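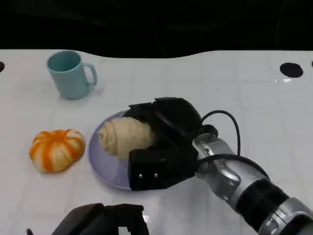 The Grosto table cell with its right gripper at the bread roll.

Grosto table cell

The Grosto is a two-armed table cell, and I've looked after ours in Sukanberg since May, so this entry leans on what I know from that one. Meirion Jarman wrote the first version and I've been fiddling with it ever since (sorry, Meirion!).

Setting up

Start with the tabletop. It's white and shiny and throws reflections back at the head camera, so dim the lamps until the highlights stop wandering about. Then lay out the test set — mug, little striped pumpkin, plate, roll — and run the right arm to the plate at a crawl. We do 12 slow closes on the roll before anything faster.

Looking after it

The cable that loops over the wrist is the bit I fuss about most. It needs enough slack for a full turn, but a lazy great loop will catch on things. Check the small screws on the gripper block too, every 6 days or so. Ese Igwe swears by a dab of thread lock and I've come round to it.

Repairs

Ours threw fault 417 twice in the summer, both times a tired wrist connector. Swapping it takes roughly 2 hours, most of it spent getting the housing back on straight. Khunthong sell the spare on its own now, hooray.

See also: Brenero wrist joint

Categories: Robot cells | Two-armed machines | Upkeep and repair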